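To: planner-users list
From: Kianoush Shahbazi, Stadham Robotics Software Office
Date: 10/25/21
Subject: Re: Grasp planner rejects poses near the board

A site user at Pesdale wrote:
> After the September update, the planner rejects most
> grasp poses close to the wooden board in the kitchen
> scene. Run 2335 ended with no valid plan. We have not
> changed our settings. Is a fix expected?

Thank you for the report. The Software Office has repeated the run and confirms the fault. The collision checker was loading the finger meshes with the safety margin applied twice, once in the Ekov scene loader and again in the planner. Poses near any flat surface were therefore marked as contacts.

A corrected loader is available on the Abou Zeid branch. Sites are asked to rebuild the scene cache before using it, as old cache files keep the wrong margin. The rebuild takes about 3 minutes. Users who set the margin by hand should remove that line from their scene file.

The view below is from the wrist camera in the kitchen scene, with the gripper open over the board. 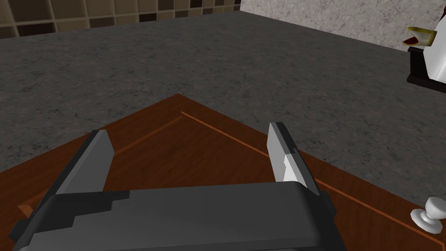
Does the corrected loader change the format of saved plans?
Saved plans keep their present format and may be replayed without conversion.

Further reports should be sent to this list with the run number and the scene file attached.

Kianoush Shahbazi
Stadham Robotics Software Office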